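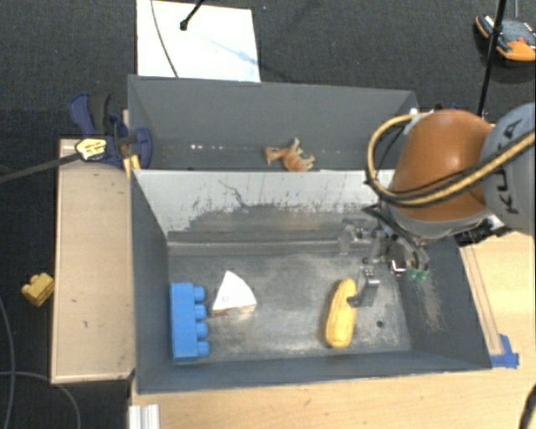 Search the project archive Go

For my semester project I ported Onley, a small node-based visual patching program, from macOS to Windows. If you've never used one of these programs, you drag boxes onto a canvas and run cables between them, and the boxes do things like load a picture, blur it, or make it pulse with a microphone. The whole idea is that pieces plug into other pieces, pretty much like a bright blue toy block with four round studs on its side, and you find out fast which ones fit. I've been using Onley since my first year, always on a borrowed lab Mac, and I own a Windows laptop. So yes, my motives were selfish!

Why I picked this

My advisor, Asabe Chukwu, wanted everyone to choose something with a real code base instead of starting from an empty folder. I had a list of ideas and most of them were bad (one was a calendar app, I'm sorry). The Onley port was the one I kept coming back to. The source is open, the build is documented up to a point, and there was an old thread on the Onley forum where people had been asking for Windows for years. I posted in it to say I was going to try, and then I couldn't back out.

Josefina Huenchumán was my project partner for the first half. She did the audio side and then moved over to her own project on MIDI controllers, which we had agreed on from the start. Anything in here about sound drivers is her work and I've tried to mark it.

What I started with

The code I checked out had 856 source files. A lot of those are the nodes themselves, and the nodes turned out to be the easy part. Most of them are plain C++ with no idea what computer they're on. I compiled the math and text nodes on my first evening and got way too confident.

The trouble was all in the bits that touch the system. Onley draws its canvas with native Mac windows, loads its plugins in a Mac-only way, and assumes file paths look like Mac file paths in more places than I would like. My first full build on Windows gave me 3743 errors. I took a screenshot and set it as my wallpaper for a week, which Josefina did not find as funny as I did.

A huge number of those came from one header that every other file pulls in. I put a thin layer between that header and the rest of the program, with one version for each system, and ran the build again. It went down to 399. I remember getting up and walking around the hallway after that one.

The window layer

I went back and forth on this. I could write the windows directly against the Windows API, or I could use a toolkit that already runs on both systems. I went with a toolkit called Neagu because I had used it in a class and because the license was fine. It handles menus, drag and drop and high-resolution screens, and it let me keep the canvas drawing code almost as it was.

What it doesn't do well is text boxes inside a graphics view. If you double-click a node to rename it, the cursor sits a little too low, and if you zoom in it sits a lot too low. I spent an entire Monday on this. I have a fix that works at normal zoom and I left a comment in the code for whoever goes next – sorry in advance.

Plugins

Nodes in Onley are loaded while the program is running, so you can drop a new one in a folder and it shows up. On Windows you can't overwrite a library file while something has it open, so the live reload feature just failed with no message at all. I got around it by copying each plugin to a temp folder, loading the copy, and watching the original for changes. When it changes, I make a new copy and swap. Old copies get cleaned up the next time the program starts.

It's not elegant but it works, and the reload takes less time than I can notice. Asabe asked what happens if the program crashes halfway through a swap. I hadn't thought about it. I added a check for that and it's in the final version.

Sound

This section is mostly Josefina's. She replaced the Mac audio calls with a library called Clondora, which talks to whatever driver the user has. On my laptop's built-in sound the delay was bad enough that you could clap and then watch the circle on screen react afterward like it was thinking about it. With an external audio interface it was fine. She wrote a settings panel where you can pick the device and the buffer size, and I only had to hook it up to the menu.

Testing

I wanted to test with patches that people really use, so I asked in the forum thread and got a nice pile of them. I picked 6 that covered different things: still images, video playback, live camera, audio input, a long text animation, and one absolutely enormous patch that a user named Skustisine had made for a stage show. (The name of the patch is also Skustisine. I didn't ask.)

Five of them opened and ran. Video playback had a color problem where reds came out kind of orange, and I tracked it down to a conversion step that expected the channels in a different order. The big one opened, ran for a few minutes, and then ate all my memory. I found one leak in my canvas code and fixed it, and it lasts a lot longer now, but it still goes down eventually. I think there's a second leak in the text rendering. I ran out of semester.

Where it stands

The Windows build is on the project page as a test version. It needs Windows 10 or later. Exporting a patch as a standalone app isn't in there yet, since the exporter builds a Mac bundle by hand and I'd have to write the Windows half from nothing. Printing the canvas doesn't work either, but I've never met anyone who prints the canvas.

If I did it over, I would set up automatic builds on both systems before touching any code. I did that in November, way too late, and the very first run showed I had broken the Mac version two weeks earlier without knowing. I'd also ask for help on the forum sooner. I sat on the plugin problem alone for days, and when I finally posted about it I had a useful reply before dinner.

I'm planning to keep going on the memory leak over the break, and the exporter after that if classes let me. Bug reports can go in the forum thread. Please attach the patch!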